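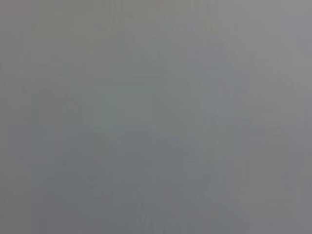
Learning by Hand: Inside the Avcombe Teaching Rooms

The working day at the Farnen Institute in Avcombe begins with a form of apprenticeship. An operator takes a seat, grips a pair of handles, and moves an arm across a bench. Nearby, a second arm repeats the movement. The operator picks something up, turns it, sets it down, and returns to the starting position. Then the operator does it again.

The institute has run its teaching program for six years. Its purpose is to find out how much of an ordinary manual task can be passed to a machine by showing, and how much still has to be written out by an engineer. The staff who do the showing are called demonstrators, a title chosen early and kept in spite of several attempts to replace it. There are 14 of them at present. Some came from assembly work, one from a commercial bakery, and two from physical therapy.

Yevdokiia Sirko leads the group. She joined Farnen as a controls engineer and expected to spend a single season in the teaching rooms while a scheduling problem was resolved. She has remained ever since.

"I had thought of demonstration as the simple part, the part one did before the engineering," she said. "Within a week I understood that my own demonstrations were poor. I was moving the way I believed a robot should move, very square and very slow. The arm learned to be square and slow, and it dropped things."

Two Ways to Show a Task

Farnen uses two methods. In the first, known in the rooms as leading, the demonstrator takes hold of the robot itself and guides it through the motion while the joints are kept slack. In the second, the demonstrator works a smaller matching arm at a distance, and the robot follows. The remote arrangement was built in house and is called Chornovol, a name inherited from the software project that preceded it.

Each method has its defenders. Leading gives the demonstrator a direct sense of weight and contact, and newcomers are usually comfortable with it by the end of their first afternoon. It is tiring, however, and the demonstrator's own hands and sleeves often pass through the recording. Chornovol keeps the person clear of the bench and allows both arms of a pair to be taught together. It asks more of the operator, who must judge contact mostly by sight and by a light resistance in the handles.

The choice is made task by task. Wiping and smoothing are generally led. Anything that requires two arms, such as opening a zippered pouch or holding a carton while its flap is tucked, goes to Chornovol. Threading and fastening move back and forth between the two methods, and the notes on them are long.

Every session is recorded from several positions, including the wrist of the arm, together with the position of each joint. The demonstrator marks the start and end of the task with a foot pedal. Words are not recorded. An early trial with spoken commentary was abandoned after the demonstrators reported that they could not describe a movement and perform it well at the same moment.

The Akuvov Sequence

The exercise by which new demonstrators are judged is named Akuvov, after the engineer who laid it out. It consists of 23 movements, none of them difficult for a person. A cap is unscrewed and placed face up. A cloth is folded along its length. A tray is drawn forward, filled, and pushed back until it meets the stop. Between these come small adjustments of the kind most people make without noticing: a nudge to straighten an edge, a change of grip before a turn.

A trainee records the full sequence 300 times over the training period. The number has been questioned by visitors and by at least one finance officer, and Sirko does not claim that it is ideal. Her position is that the early recordings teach the trainee, the middle ones teach the robot, and the late ones show whether the trainee has become careless.

Carelessness is of particular interest to the reviewers. A demonstrator who has grown bored with a task tends to cut corners that a learned system will cut as well, without the judgment that made the shortcut safe. Reviewers look for releases that come early, for approaches that drift to one side, and for what the rooms call flourishes, meaning small decorative movements at the end of a task. One former demonstrator lifted the arm after every placement in a manner his colleagues compared to a pianist finishing a piece. The trained system acquired the same habit and kept it through two revisions.

Mistakes Kept on Purpose

Not every flawed recording is discarded. The institute found that systems trained only on clean work had little idea of what to do when a grasp slipped. Demonstrators are now asked to begin a portion of their sessions from an awkward position, with the object turned or the arm too far to one side, and to recover in whatever way seems natural.

These recovery sessions are the ones staff members discuss most over lunch. People differ widely in how they correct themselves. Some back away completely and start the approach again. Others make a series of short corrections close to the object. The institute accepts both but does not mix them within a single task — a rule adopted after a combined set produced an arm that hesitated between the two and came to rest above the bench.

Sirko regards that episode as the most useful of her time in the rooms. "We had given it two good teachers who disagreed," she said. "A student can ask which one to follow. The arm had no means of asking, and we had not thought to decide on its behalf."

The Demonstrator's Trade

Whether demonstration will become a lasting occupation is a matter on which the institute takes no formal position. It has, however, begun to treat the work as a trade. Sessions are limited in length, with a rest between them. Handles are fitted to the individual. A written guide, now in its third edition, covers posture, pacing, and the correct way to end a recording when something has gone wrong.

The guide also carries a short section on credit. Each task in the Farnen library lists the demonstrators whose recordings were used to train it, in the order in which they contributed. Former staff members remain on the list.

On Monday a new group of trainees will begin the Akuvov sequence. They will start with the cap, using the leading method, and will move to Chornovol when their reviewers consider them ready. Sirko plans to sit in for the first morning and to record a set of her own alongside them.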